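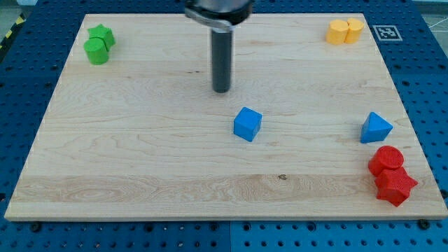

The sorting board at the Jurkholm open day, with the colored blocks and the arm above it.

Review: Bruvine tabletop sorting demo, open day at Jurkholm

I went to the open day on Friday with one question. Our workshop in Flekstead packs small parts by hand, and I wanted to know if a tabletop arm of this class could take over the dull half of it. The Bruvine demo was the one I stayed at longest, 40 minutes, so I will review only this one.

The task is simple to understand, even for my nephew, who came along for the free lunch. There are blocks in green, yellow, blue and red on a maple board, and the arm has to bring each color to its own area. The shapes are mixed: cylinders, stars, a cube and a wedge. The board lies on a blue pegboard table, and I liked this table very much. Everything can be screwed down where you want it, and a change of layout between two runs took the staff a few minutes.

The speed is modest. One full run needed 8 minutes with the standard setting, and the faster setting was not shown to us. The cylinders went well every time I watched. The stars were more difficult. Twice the arm took a star by one point, the piece turned, and it came down leaning on its neighbor. The operator let it continue and I respect that, because at other stands they stopped the machine quickly when something went wrong.

The wedge is the piece I would ask about before buying. With sloping sides there is not much to hold, and in one run the arm tried three times before it moved on to the next block. Our own parts have many sloping sides, so for me this is not a small thing.

The blocks have a rough, ribbed surface that looks 3D-printed. I asked if smooth plastic would work the same. The answer was "mostly, with other pads" — and the pads are sold separately. A set of 20 is in the price list, but I forgot to write down the price.

Noise: low. I could talk at a normal voice next to the table. The software screen was less pleasant, with small gray letters on a gray background, and the help pages are not finished yet.

Compared with the Lowther unit I tried last year, the Bruvine is slower but much easier to set up. The Lowther needed a whole morning before it moved anything.

The tour group was 42 people, which is too many for one table. Come early, or stay after the lunch as we did. I have asked for a second visit with a box of our own parts, and I will add the result under this review when I have it.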